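Altside Forum > Workshop and Packing Rooms > Benches and Work Surfaces

Bottles marking a green bench mat, and yellow sheeting that keeps lifting

Posted by benchleft, 2022-06-07

We handle plastic bottles on a table with a green mat that covers most of the top. The bottles are laid on their sides during handling. Part of the mat on the left has yellow plastic sheeting over it, which was put down in January to protect the surface.

Two problems. First, the sheeting wrinkles and tears, and a bottle laid on a wrinkle does not stay where it is put. Second, yellow bottles on yellow sheeting are hard to pick out when the bench is checked at the end of a run. The room has blue steel racking, and the table cannot be moved closer to it without blocking a bay.
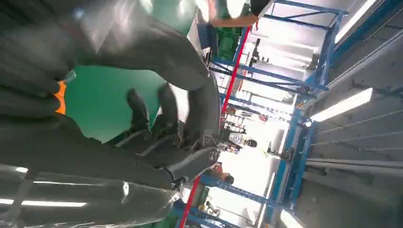
Photo: benchleft / Altside Forum member upload

The mat is 900 mm deep. I have a quote from Zarkeo for a replacement and a cheaper one from Jornell for new sheeting only. Is there a way to hold the sheeting flat, or should it come off? The bottles are labeled and the labels have to stay readable, so anything that leaves adhesive on them is out.

Bottle surface may matter. These have small raised bumps on the body, and the printed label wraps around. I assumed the bumps would give some grip on the mat, but I have not measured it.

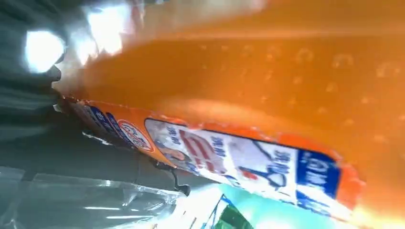
pongsiri_supply wrote that the bumps make little difference on a hard, flat surface, and that the label is the part to watch. A bottle resting on its label slides sooner than one resting on bare plastic, in their experience with the Pongsiri bench range.

Remove the sheeting. Thin film taken over a mat will always move, because it is fixed only at the edges and the load is in the middle. Taping the edges more heavily moves the wrinkle inward. If you need a protective layer, use a sheet thick enough to lie flat under its own weight, cut to the full size of the mat, in a color that is not close to the bottles.

To lift old film, start at a corner and pull it back low and slow over itself. Wipe off any residue with a cloth dampened with isopropyl alcohol, after testing it on a hidden corner of the mat. Let the surface dry before anything with a printed label goes on it.
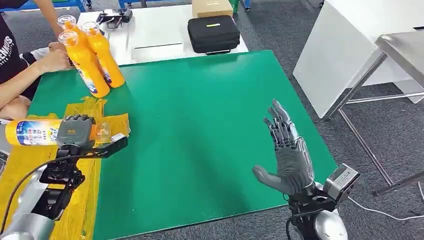 Bottle on its side over the crumpled sheeting, left half of the mat.

gridline_7

Agree with taking it off. If you can't do it right away, keep the bottles to the bare side and use the covered side for something else. Ours stayed down for 157 days before we got to it and the residue was worse than the scratches would have been.

Also check that the table is level. Cheap bench feet drift.

torque_and_tape

Just buy the mat.

benchleft

Checked with a level. The left side was low by 7 mm across the width, now corrected at the feet. The film is still on until the next break in the schedule. Jornell says its thicker sheet comes in gray, 97 for a full-size piece with delivery, so I will probably order that and leave the Zarkeo quote for next year.

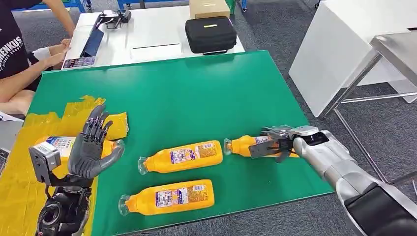 Green mat with the yellow patch still in place.

gridline_7

Gray is fine. Ask them to ship it flat. A rolled sheet takes days to relax, and you will be back to chasing bumps in the meantime.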